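Grultano Tabletop Surfaces

Data card, revised July 24, 2020
Maintainers: Shalini Chaturvedi, Byung-chul Na
Contact: open a ticket in the Grultano tracker

Overview

Grultano is a collection of images of work surfaces: desks, benches, counters and the coverings people put on them. It was assembled for work on surface segmentation and seam detection. The set holds 1,258 images in 6 surface classes. Objects on the surfaces are not labeled.

Surface classes

bare_wood
bare_metal
laminate
cloth
sheet_pale (paper, board or similar, white to gray)
sheet_dark

The classes sheet_pale and sheet_dark are defined by appearance only. Annotators were told not to guess at the material. An earlier draft had separate labels for paper and matte board, and Seung-woo Min and Sun-ja Ryu disagreed on them often enough that the labels were merged in October.

Contents of the package

images/ — one file per view
masks/ — one surface mask per image, same base name
seams/ — polylines in plain text, one seam per line
splits/ — train, validation and test lists
CHANGES

The test list has 200 images. The validation list has 300. Everything else is in train. Images from one room never appear in more than one list.

Annotation

Masks cover the visible surface only. Anything standing on the surface or in front of it is excluded from the mask, including its interior holes if they are too small to trace. Shadows stay in the mask.

Seams are drawn as open polylines. A seam that passes behind something is split in two and both parts get the same seam ID. Folds and creases are not seams. If an annotator could not decide, the line carries the flag u. Nam-gil Tak reviewed all lines with this flag and left it in place where he could not decide either.
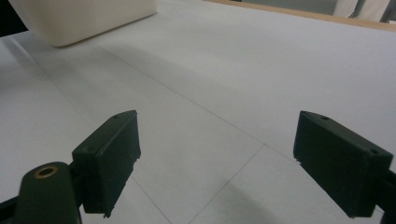
Low contrast is the main difficulty in sheet_pale. Neighboring sheets have nearly the same gray value, and a join may show only as a thin line. The long diagonal running down to the right finger is easy to trace, but the line that descends below the left finger is faint and was missed in the first pass. Where a third line meets the diagonal, the junction is stored as a shared vertex. Both dark green fingers are masked out, and the wide stretch between them stays in the mask as surface.

Known issues

Pale surfaces outnumber dark ones in every split.
Seam width is not recorded.
Some masks from the Inbridge rooms have a soft edge along the border. A corrected batch is planned — see CHANGES.
Room codes for the Jeon building were reassigned once. Use the codes in splits/, as the older ones in the file headers are stale.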